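# Clastham transit mechanics and drivers reach a deal, and the buses keep rolling

Riders in Clastham can breathe out. The union representing the city's bus drivers and mechanics announced a tentative agreement with Dumitrescu Transit shortly after 4 a.m., less than an hour before the first buses were due to leave the Cornley depot without anyone at the wheel.

It's great news for a town where the bus is how a lot of people get to work, to class and to the hospital. Up to 900 drivers, mechanics and cleaners would have walked out, and the company had already warned that every route except the hospital shuttle would stop.

The deal runs three years. Hourly pay goes up right away and again each April, and the long-running fight over split shifts looks close to settled. Drivers who work a morning run and an evening run with hours of dead time in between will now be paid for part of that gap – something the union has been asking for through three contracts in a row.

"I've been driving the 11 since before my daughter was born, and I never thought I'd see split-shift pay in writing," said Angelica Barredo, who sat on the bargaining team. "I read that page twice. Then I called my husband and woke him up."

Barredo said talks had all but stopped around midnight over the question of the overtime list. Under the old contract, supervisors at Cornley could hand out extra runs as they saw fit, and workers with long service complained of being skipped. Overtime will now go by seniority, with the list posted at the depot each morning and on the drivers' phones.

Mechanics did well too. They'll get a yearly tool allowance of $300, their first ever, along with paid training on the electric buses the company plans to bring in. Until now, anyone who wanted to learn the new systems did it on their own time.

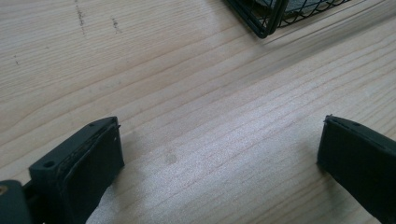 *A light wood tabletop with a curving grain.*

The company sounded nearly as happy as the union. Kanako Katayama, who led the talks for Dumitrescu, came down to the lobby to speak with reporters at half past four, still holding her marked-up copy of the agreement.

"These are people who know every pothole in this city," Katayama said. "We want them here for the next three years and a good while after. I think we got to a fair place, and I'm really glad we got there before the first bus."

She said fares won't change as a result of the contract. The money will come partly from the route budget the city council approved last fall and partly from savings on outside repair work, which the company expects to shrink as its own mechanics are trained. Dumitrescu has been sending its electric vans to a shop two counties away whenever something goes wrong with the batteries.

The union didn't get everything. It had pushed for a guaranteed 30 minutes of rest at the end of every long run, and the final text promises a shorter break on the two longest routes only, Sivideck and the lakeshore loop. Both sides agreed to look at the schedules again next April. Some drivers on the Sivideck line were already grumbling about it in the parking lot, and Barredo said she didn't blame them.

"Sivideck is a tough route. There's no restroom at the far end after the library closes, and if you hit traffic on the bridge, your break is gone," she said. "We moved the ball. We're going to keep moving it."

Members still have to vote. Copies of the agreement will be handed out at the depot, and the union plans two meetings at its hall in Cornley, one at 10 a.m. for the evening crews and one at 7 p.m. for everybody who works days. The bargaining team is recommending a yes vote. If members turn the deal down, the sides go back to the table, and the current contract stays in force while they talk.

For most riders, though, the morning was wonderfully ordinary. The first 11 pulled out of Cornley at 4:50 a.m., right on time, and got a round of applause from the night-shift cleaners standing by the gate. A few drivers had written "still here" in the dust on their back windows. At the Market Street stop, where people had spent the past week swapping carpool plans, the line for the downtown bus was back to its usual length by six.

Schools had been getting ready as well. The district had told families to expect late arrivals and had put a phone line in place for students without a ride. That line has now been shut down, and the community college has called off the online classes it had penciled in for the first days of a strike.

Anyone who bought a weekly pass and asked for a refund ahead of the walkout can still use the pass, as long as the refund hasn't gone through. Riders who aren't sure can check at the ticket window on Market Street, open from 7 a.m. The window will also take back the paper carpool permits that were given out for the downtown garage, and those stop working at midnight.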